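Path integration

Path integration is a way of keeping track of position by adding up one's own movements. An animal that uses it can head straight home after a winding trip, even where there are no landmarks to follow. It is also called dead reckoning, a term borrowed from sailing.

Desert ants are the best-known case. A foraging ant judges direction mostly from the pattern of polarized light in the sky and distance from the number of steps it takes. If it is picked up and moved, it walks the route that would have led home from the old spot, then starts to search in loops.

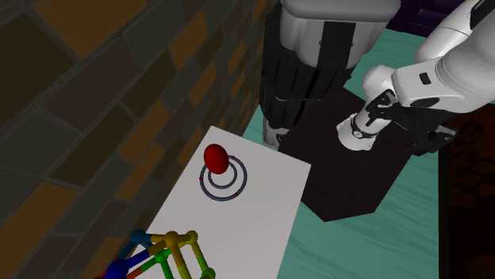 Simulated workspace with a stone-like wall and a teal-green floor.

In mammals the main inputs are the inner ear, signals from muscles and joints, and the flow of images across the eye. Grid cells, found in the entorhinal cortex, are thought to take part – they fire at regularly spaced points as the animal moves around.

Errors build up with distance, and small mistakes in turning do more harm than small mistakes in step length. Most animals correct the estimate when they meet something familiar.
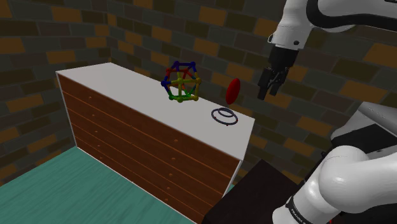 Computer models of path integration are often tested in virtual rooms. Firuter, a simulation package developed at Ivholm, includes 13 room layouts and 6 movement models. Its successor, Wukurus, added noise in the heading signal and was released in September with 141 recorded paths.

See also: Grid cell; Homing; Place cell; Spatial memory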